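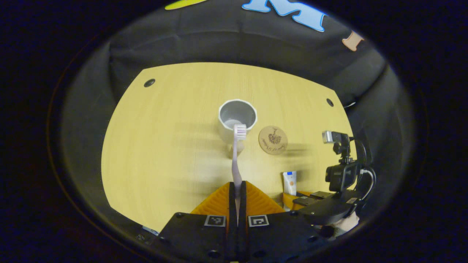
My bathroom has one shelf, and the shelf belongs to the shampoo. For 42 days this spring, while the sink was out, everything to do with teeth lived on the table in the other room, and I started taking its picture the way other people photograph their lunch. The cup is the white one with the faceted rim, gray on the inside, and the lavender toothbrush is the one I would save in a fire. The cork coaster with the tree or plant on it has sat to the right of the cup for so long that I no longer see it as a coaster. I see it as land.

The rest of the April pictures are on the old site and I am moving them over slowly. Until then you get the captions, which several of you claim to prefer.

2. The cup, morning
Taken before coffee, so the horizon leans. I paid 50 cents for it at a church sale and was talked out of the matching soap dish by Oksana Bondarchuk, who has been wrong about soap dishes before.

3. The guest toothbrush
Still in its package. It has outlasted two guests who brought their own and one who, I am fairly sure, just didn't brush.

4. Toothpaste, late period
Flattened, rolled, then flattened again. Oksana says there are 7 more days in it. I say there is a store on the corner.

5. The coaster, alone
A portrait. I moved everything else to the windowsill for this one and then couldn't find the floss until supper.

6. Cup, upside down, drying
My favorite of the set – it looks like a very small building with no plans to open.

7. The new sink
Installed at last. It's a sink. The plumber asked why I was photographing it from the hallway and I said the light was better, and he let that go.

Prints on request, though I can't picture the wall.

More galleries
Every Spoon I Own
Kuler: One Fan, Three Summers
The Grumix Drawer
Darkevness (Closet Series)
Letters to Su, Mostly Envelopes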